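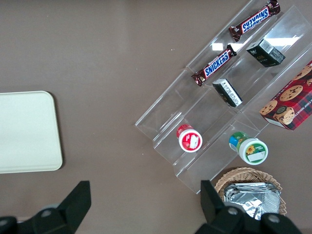
## 2. Setting up the stepped rack and tray

By now the carton should be open and the packing paper out of the way (if not, please go back to Section 1, where Léonie Renaud takes you through the unpacking far more patiently than I would). What follows covers choosing a spot, getting the film off, standing the rack up, filling it and putting the tray beside it. It's a pleasant job and a slow one. Give it a quiet half hour, preferably before opening, with a cup of tea parked on some other piece of furniture.

The Kavero stepped rack arrives in one piece. There are no screws and no glue, and if you find any loose plastic in the carton it is packing and can go in the recycling. The tray is separate and comes wrapped on its own.

### 2.1 What you will need

- The clear acrylic rack
- The cream tray
- Two soft cloths, clean, and not the ones used for the coffee machine
- A small bowl holding 300 ml of lukewarm water with a drop of washing-up liquid in it
- Your stock, still in its outer boxes
- A tabletop or counter that is flat, dry and free of crumbs

Kitchen roll will do at a pinch for drying the table, but please keep it away from the rack. It feels soft in the hand and leaves fine scratches all the same.

### 2.2 Choosing the table

We like a plain matt surface in a middling brown or taupe for this rack. The plastic is completely clear, so whatever is underneath shows through every shelf, and a busy tablecloth with strawberries on it will make the sweets surprisingly hard to pick out. Wendelin Imhof, who fitted out the Moncrieff tearoom with these, tried a checked cloth first and swapped it for the bare table before lunch.

1. Clear the table completely and wipe it down with the first damp cloth.
2. Let it dry. Run your palm across it afterwards; grit you can't see is easy to feel.
3. Lay both hands flat on the table and lean gently from one side to the other. If it rocks, put that right now with a folded card or a proper foot, before anything is standing on it.
4. Look up and see where your lights are. A lamp directly overhead will put white reflections on the shelves, and these can sit right across the front of a wrapper. You won't get rid of every one of them, and a few bright lines along the edges look rather smart, but it's worth knowing where they fall before you fill up.

**Caution:** Don't stand the rack on a radiator shelf, on top of a chiller cabinet or in a window that gets the afternoon sun. The acrylic will put up with it for a while. The chocolate won't.

### 2.3 Taking off the film

The rack leaves us with a thin protective film on the outer faces. It's easy to miss because it is as clear as the plastic itself, and I have met racks that had been in use for months with the film still on and going cloudy at the corners.

1. Wash and dry your hands, then lay the rack on its back on the folded cloth.
2. Find a corner of the film with the soft part of your finger and rub outwards until it lifts. It can be stubborn in a cold room. Warm the corner with your hand for a minute and try again.
3. Peel slowly and keep the film low, close to the plastic, so that it comes away in one sheet.
4. Turn the rack and do the same on the ends.
5. Check the front lip of each shelf. A sliver of film likes to stay behind there, tucked under the bend.
6. Wipe the whole rack with the second cloth, barely damp, and leave it to dry in the air.

**Caution:** Never use a knife, a scraper or the edge of a coin to start the film. A scratch in clear acrylic catches the light and will be the first thing you see every morning.

**Note:** Window spray, methylated spirit and anything lemon-scented that promises to cut through grease should all stay in the cupboard. Some of these cause tiny cracks in acrylic which appear a week or so later and can't be polished out.

### 2.4 Standing the rack in place

1. Lift the rack with one hand under each end. Don't pick it up by a front lip; the lips are there to stop sweets sliding forward and aren't meant to carry the weight of the rack, which is 1,686 g before you have put a thing on it.
2. Set it down with the lowest shelf towards your customer and the highest towards you.
3. Decide whether you want it square to the table or turned at an angle. Both are fine. Set at a slant, it is easier to reach from two sides, and it suits a corner table where people come past from the till. Along a narrow counter you will probably want it straight, with the back edge parallel to the wall.
4. Leave at least a hand's width between the rack and the edge of the table, on every side. Coats and handbags travel at precisely that height.
5. Press down lightly on each corner in turn. There should be no tapping sound. If there is, look underneath for a crumb before you blame the rack.

To move it later, even by a little, take the stock off, lift, and set it down again. Dragging it marks the base and, on a softer table, marks the table too. Torquil Sutherland in our workshop asks me to add that sliding it "just this once" counts as dragging.

### 2.5 Filling the shelves

Now for the nice part. The shelves are stepped so that each row can be seen over the one in front, and wrapped bars such as Snickers lie comfortably along them on their backs, one behind another up the steps. Keep each bar parallel to its shelf. It takes no longer, and a row that runs true looks cared for from right across the room.

1. Open one outer box at a time, and check the date on it before you start putting bars out.
2. Start at the top shelf and work down. If you begin at the bottom you will be reaching over finished rows with your sleeves.
3. Lay each bar with its printed face upwards. The crimped ends of the wrapper may flare a little, and that does no harm, but don't tuck them under, as the bar will then sit crooked.
4. Turn the lettering so that it reads the right way up for whoever is buying. From behind the counter it will look upside down to you, and this feels wrong for the first few days! Walk round to the front and look, every time, until you trust yourself.
5. Push each bar back gently from the lip until it rests flat. A wrapper riding up over the lip will slip off as soon as somebody takes its neighbour.
6. Leave a finger's space between bars in the same row, so they can be picked up without disturbing the others. The usable depth of each shelf is 42 mm, and anything fatter than that belongs in the tray or somewhere else altogether.
7. Stand back, have a look, and straighten whatever needs it.

You don't have to fill it. A rack with a few bars on it and plenty of clear shelf can look very tidy indeed, and it lets you put out a small quantity on a warm day while the rest stays in the cool. If you are starting small, use the upper shelves first, where things are easiest to see from standing height.

**Note:** Some customers need to read the ingredients before they buy, nuts especially. Keep the outer box within reach so that you can show them the list, and don't mix look-alike bars on the same shelf. Krešimir Petkov puts a small card at the end of each row in his shop, and we think it's a very good habit. If you do the same, prop the card up and don't tape it; tape glue is a misery to get off.

**Caution:** The rack is meant for wrapped goods only. Loose fudge, unwrapped biscuits and anything dusted with sugar should go on a plate under a cover.

### 2.6 Placing the tray

The tray has rounded corners and a low rim, and it sits beside the rack, on the left in our usual arrangement. If you serve from the other side, or you're left-handed and find it awkward, swap them about.

1. Unwrap the tray and wipe it with the damp cloth, going into the corners.
2. Dry it thoroughly, underneath as well.
3. Set it down on the same table with a clear strip of tabletop between tray and rack, wide enough for your hand.
4. Leave it empty to begin with.

What it's for is up to you. Most people use it as a landing place: a customer picks out a bar or several, puts them in the tray, and you have everything in front of you to ring up. Others take coins in it. We would ask you to choose one or the other and stay with it, as money and sweets do not belong in the same tray, wrapped or otherwise.

### 2.7 Day-to-day care

- Each morning, dust the rack with a dry soft cloth before stocking it. Stroke along the shelf, never in circles.
- Through the day, bring bars forward or across to close any gaps, and turn round the ones that have been put back the wrong way.
- At closing, take the stock off and put it away in its box somewhere cool and dry.
- Once a week, in May and through the summer perhaps twice, wash the rack by hand in lukewarm soapy water, rinse it and let it stand on a towel until dry.
- Fingerprints gather mostly on the front lips. A barely damp cloth is enough.

**Caution:** The rack must not go in the dishwasher. The heat will bow the shelves, and Finlay Tennant, who looks after our returns, has a cupboard full of them.

### 2.8 If something isn't right

**The bars slide to one end.** The table is out of level. Pack under the table leg, never under the rack.

**The shelves look milky.** There may still be film on them. Try a corner with your fingertip. If no film lifts, wash the rack and leave it to dry fully before you look again.

**Dust jumps straight back on.** Dry rubbing has given the plastic a charge. Wipe over once with a damp cloth and let it dry without rubbing.

**A reflection hides the wrapper.** Turn the rack a little at a time, emptying it first, or move the bars along the shelf to the side of the bright patch.

**One of the lips has cracked.** Take the rack out of use, as the broken edge can be sharp, and see Section 5 for ordering a replacement.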